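Thursday, July. Bench 2. Mudgway car park barrier, civil claim against the council.

Exhibit bag 121 opened 9 am. Seal intact, seal number matches the sheet from Bondach. Both sides' solicitors have agreed in writing to today's inspection, non-destructive only. No cutting, no cleaning, no unpicking of tape. If anything needs to go further than that we write to both firms first and wait.

For whoever picks this up while I'm away: the claimant was walking out of the Mudgway multi-storey in Lillmont when the exit barrier came down on her shoulder. The claim says the council knew the barrier was faulty and left it in use. The council says it was maintained to schedule and that she walked round the pedestrian gate. We are jointly instructed, so the report goes to the court and both sides get the same copy at the same time. Please don't take calls from either firm without a note in the phone book.

Contents of the bag: the Setix control box, the length of cable from box to boom, and the safety edge strip that runs under the boom. The boom itself is too long for the store and is still at the council depot under a tarpaulin. I have asked for it to be kept there and not moved.

Control box. Lid screws all present, one with a damaged head. Light rust on the hinge side. Inside is dry today, with a tide mark low on the back wall, so water has stood in it at some point. Can't say when. Terminals tight except the safety edge pair, where one conductor turned under light finger pressure. I stopped there and photographed it before and after. I should have photographed it first and touched it second, and the report will have to say that it moved when I touched it.

Safety edge. Rubber sound along its length. Resistance at the plug read normal with the strip at rest and changed when pressed, at all five positions tried. So the strip does its job on the bench. Whether its signal was getting back to the box on the day is the question.
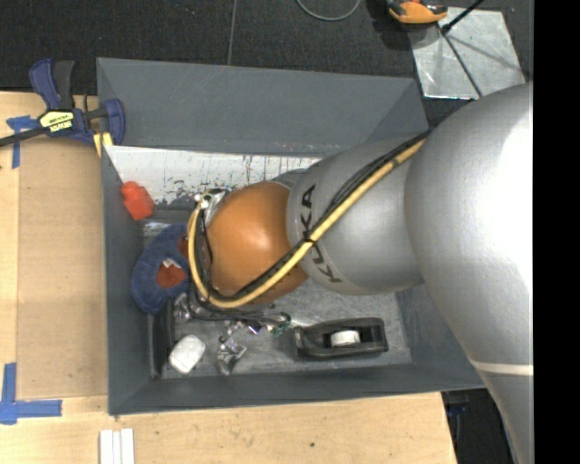 Boom cable next. The outer sheath is worn through on one side, close to where it passes the pivot, and there's a matching bright patch on the bracket. The cable was pulled straight across the pivot with no slack at all, going by the set it has taken and by the council's own depot photos. A cable that crosses a moving joint wants spare length. Compare the arm with the orange joint: the thick yellow cable dips under the joint and comes up the side in a loop, and the thinner black ones run along with it, held by a black tie. On the Setix there is no loop and no tie, and the clip that ought to hold the cable clear of the bracket is missing. The clip hole is there, with old paint in it. I would like to know if a clip was ever fitted.

Continuity through the worn section is fine with the cable lying flat. Bent by hand to the angle it would have at boom up, the reading dropped out twice, then came back and stayed. Two drop-outs aren't much to hang a report on. Wants doing properly in the bending rig, but that may count as destructive, so it needs consent. Drafted the letter, not sent.

Asked Bondach again for the maintenance sheets. What we have is a single summary page with ticks on it and no mention of the cable. Need the engineers' own job sheets, and any call-outs where the boom was reported coming down by itself. Also the installation manual for this model, in the edition that was current when it went in. The one in the bundle is later.

Not our business: whether she was on the right side of the pedestrian gate. There is a line about it in the instructions and I have left it alone. If the court wants distances we would need to go to site and measure.

Bag resealed, new number on the sheet, back in the locked store, bottom shelf. Meter is due for calibration, check the sticker before using it on this again.

To do: send the rig letter, chase the job sheets, ask the depot for a close-up of the pivot from the other side.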